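Why does a cup stand better upside down?

Take a plastic cup from the kitchen and look at its two ends. In many cups one end is wide and the other is narrow. A shape like this has a long name: truncated cone. It means a cone with the point taken away.
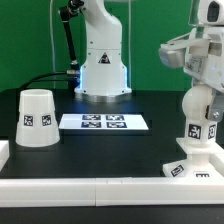
Vaker for Young Readers, No. 149, page 3

When the wide end is down, the cup has a big "foot". You must push it far before it falls. The white cup on the left stands in this way, with its narrow end up.

Now try it at home. Put the cup on a table and push it slowly near the top with one finger. Then turn it over and push again. Which way does it fall more easily?
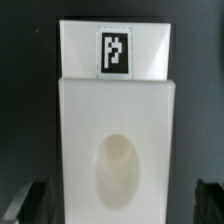
Naa Abugri writes that she tried it with a yoghurt pot, and it fell at once when the small end was down. She asks if a heavy pot would be better.

Yes, Naa, if the weight is low. Put 2 coins in the bottom and try again.

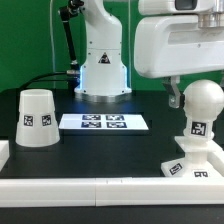 Tall things need a good foot too. Think of a floor lamp or a Christmas tree. The white robot arm stands on a wide silver-grey ring, and the ring is wider than a cup's foot would need to be.
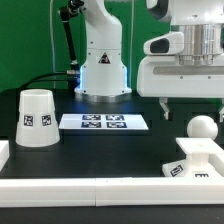 Walls can also help a thing to stand firmly. A curved wall does not bend so easily as a flat one. The cup on the left has a curved wall all round, and the two square markers are fixed around its middle. Roll a sheet of paper into a tube and you can feel the same.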